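Call for participants: working group on good practice for hand-held gripper recording

Vunivix is looking for 5 people to join a small working group in Vukow. The group will write common rules for teams who record household tasks with hand-held grippers. We start in February and plan to finish the first version after 4 months.

Today every team has its own habits. One team opens the refrigerator before the recording starts, another team after. Some hide the faces of people, some forget. When we compared 2,000 recordings from our partners Kaneko and Piveck, we found it difficult to use them together.
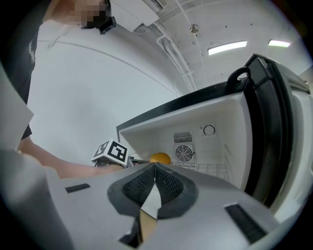
Photo: Vunivix. Two grippers at an open mini refrigerator, face pixelated.

The rules should cover these subjects:
- how to place and check the markers on the gripper
- how to prepare food, doors and other objects before each task
- privacy of the operator and of any other person in the room
- breaks, and the longest time one person should hold the grippers
- when a recording must be repeated, and who decides it

You can apply if you have worked as an operator, a data reviewer or a safety officer. A university degree is not necessary. We would be especially glad to hear from operators, as they know the daily problems best. Good reading English is needed, but your writing does not have to be perfect.

The group meets online for 2 hours every month, and one time in person in Vukow. Travel is paid by Vunivix, and members receive a fee for each meeting.

To apply, please send one page about your experience and name one rule that you would like to change at your present workplace. Please do not send recordings where other persons can be recognized.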